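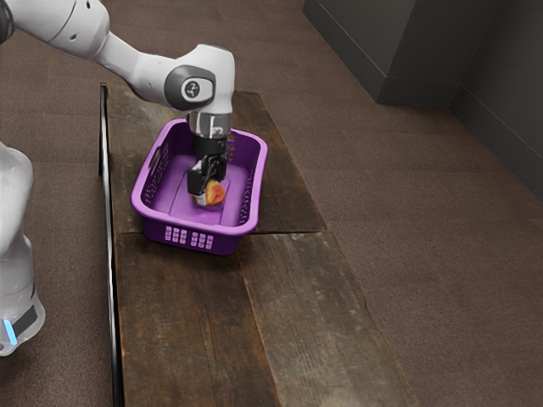 Fesby stacking baskets: three months of fruit and veg

I bought a pair of the Fesby stacking baskets in September, mainly because our old wire veg rack had started shedding its coating all over the onions. The purple caught my eye (it also comes in grey and a sort of mustard, but I wanted something cheerful in that corner) and at 10 pounds each they seemed worth a punt.

We're a household that gets through a silly amount of potatoes. I buy the big sacks from the farm shop when I can and keep most of them in the garage, then bring a load into the kitchen every week or so. One basket does potatoes and onions, the other does fruit. Yes, I know you're supposed to keep potatoes and onions apart! My mum never did and neither do I, though I'll admit the bottom ones do sprout quicker than I'd like.

What I like

They're light, they wipe clean, and they stack without wobbling as long as the heavier one goes at the bottom. I had the Sulline version before the wire rack and that had a nasty ridge under the handles which dug into your fingers when it was full. The Fesby ones are much kinder to carry. I've lugged one in from the garage with a good 6 kilos of spuds in it and nothing creaked.

Mud is the big test for me. Farm shop potatoes come filthy and the old rack just let it all drop on to the floor. Now I tip the basket out over the flower bed, give it a quick rinse under the outside tap and leave it upside down on the step to dry. Takes me less time than finding the dustpan. 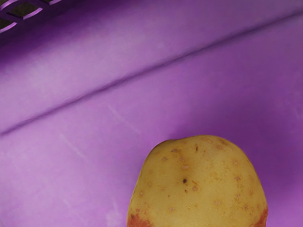
The fruit side has gone well too, apart from one sad episode with some plums that I forgot about while we were away. Soft fruit really wants to be in a single layer, so if you buy peaches by the trayful you might be better off with something shallower. Apples and oranges are fine piled up.

What I don't like

The lids are sold separately, and at nearly the price of the basket again that's a bit cheeky. I bought one and it doesn't clip on, it just sort of sits there, so I've stopped using it.

The label also left a sticky patch that took about 30 minutes and a lot of cooking oil to shift. And they do scratch. Mine already look a bit tired along the rim where they rub when stacked.

Would I buy them again?

I think so, yes. A friend has the Trolten ones, which look smarter and would suit a posher kitchen than mine, but they were nearer 50 pounds for the set and I can't see what you'd do with a potato in there that you couldn't do with it in mine. I've got my eye on a third for the shoes by the back door.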